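Teaching a Gripper to Move Bowls: My Term Project Report

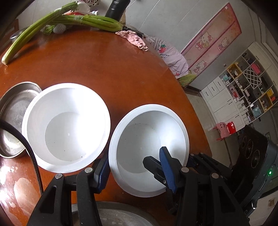

Amrani

So my project was about showing a robot a kitchen job by doing it myself, with the gripper in my own hand. You squeeze, the fingers close, and every move gets saved for the arm to learn from later. I called the whole thing Ranulano (it started as a typo and I got fond of it!).

I picked bowls for the first task. A white plastic bowl on a round table sounds easy, right? Then you try pinching the rim between one black finger and one blue finger, and the bowl tips on you, or you come in too low and bump the one next to it. My first afternoon was pretty much all bumping.

By the end I had 1170 recordings and threw out 79 of them, mostly ones where I stopped halfway to think. Pausing is bad! The arm learns the pause too, and then it just hangs there over the table looking lost.

After training, the arm got the bowl in 77 out of 100 tries. Most of the misses were on glossy tabletops, and I still don't know if that's the shine or my own sloppy demos on those days. I'm redoing that set in April, with slower grabs and a few metal bowls mixed in.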